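**Ticket: planning portal - change of use application stuck at "Invalid", site plan keeps dropping off**

Opened by: Omid Ebrahimi (agent for applicant)
Assigned: Parvaneh Ghasemi, planning support desk
Priority: was Normal, now High
Site: ground floor, former Stoner shoe shop, Rorholm Street
Proposal: change of use from retail to hot food takeout, plus rear extraction duct

**Omid, first message**

Submitted the application, got the auto reply, then got a second email saying invalid, no site plan. Site plan was attached. I can see it on my side under Documents, opens fine. Logged out, logged back in, still there. The case officer says her side shows the form, the floor plans and the fee receipt and nothing else. Please fix asap, the lease has a condition on it and the landlord (Vigfúsdóttir) is already asking.

Things tried so far:

- re-uploaded as PDF, same name - portal says success, officer sees nothing
- re-uploaded with a new name - same
- different browser - same
- phoned, was told to open a ticket

**Parvaneh**

Thanks Omid. Can you tell me the size of the file and how it was made? Was it exported from the drawing software or scanned? Also which document type did you pick in the drop-down, "Site plan" or "Location plan"? They go to differnt folders.

**Omid**

20 MB. Exported. Picked "Site plan". Has layers in it if that matters.

**Parvaneh**

It might. Limit on the portal is 10 MB per file. It should give you a red message when you go over and it isn't doing that, so that part is our problem and I've passed it to Sendine (they run the portal for us). Meanwhile please flatten the layers, save under 10, and upload again. Delete the old ones first. If Delete is grayed out tell me and I'll clear them from here.

**Omid**

Delete is grayed out on all of them.

**Parvaneh**

Cleared. Try now.

**Omid**

Flattened, 9 MB, uploaded. Officer can see it. BUT now the floor plans have gone from her side. They were there yesterday. Still showing on mine.

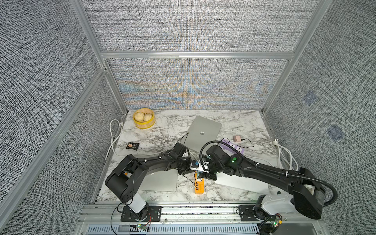
Floor plans are the bigger headache because the whole application hangs on them. Layout has changed once already and I need the current version in, the one marked Rev C, with the counter moved back and the prep area behind it. Applicant is doing steamed buns and dumplings, no frying at all, buns like the pleated ones in the round bamboo basket, and the officer said the type of cooking affects what she asks for on the duct. So if she's looking at Rev A with the fryer on it we'll get an odor condition we don't need. Can someone please confirm exactly which floor plan is in the system, if any.

**Parvaneh**

Checked. Rev A and Rev B both in the system, status "superseded", hidden from the officer view. Rev C never arrived. Portal logs show the upload started and timed out. Again no error to you, sorry.

Think I see what happend with the rest. When I cleared the old site plans the portal treated it as a new version of the whole drawing set and marked everything in it superseded. Known thing apparently, new to me.

Steps please, in this order:

1. Don't touch the site plan, it's fine now.
2. Upload Rev C only. Type = "Proposed floor plan".
3. Wait for the confirmation email before closing the page - can take a few minutes.
4. Reply here with the time on the email.

**Omid**

Uploaded. Email says 4:12 pm. Officer not at her desk so can't check.

**Parvaneh**

I can see it in officer view. Site plan there, Rev C there, form and receipt there. Existing floor plan missing, you'll need that one too - type "Existing floor plan", separate file.

**Omid**

Done. Also the duct elevation, while I was in there. Hope that was ok.

**Parvaneh**

That's ok. All five docs showing plus receipt. I've asked validation to look again and to use the original submission date, not today's, as the fault was on our end. Can't promise, it's their call.

**Omid**

Needs to be the original date. Neighbor letters go out after validation and 63 addresses are on the list, then the consultation period on top. If it slips we miss the meeting and it's back to the landlord.

**Parvaneh**

Understood, put that in the note to validation word for word.

**Update, Parvaneh**

Application validated, original date kept. Neighbor letters going out with the next batch. Officer confirms she's working from Rev C and has removed the fryer query from her notes. She'll still want the duct noise figures, send those to her direct, not via the ticket.

**Omid**

Got the validation letter. Address on it says Rorholm Steet. Does that matter?

**Parvaneh**

Typo in our template fill, notice for the lamp post has it spelled right. Corrected letter will come by email. The application itself is fine.

**Status**

- missing site plan: resolved
- missing floor plans: resolved
- no error message over 10 MB: open, with Sendine
- clearing one file hides the whole set: open, with Sendine
- desk staff asked not to clear single drawings until fixed, send to Parvaneh first

Leaving ticket open until the corrected letter is out.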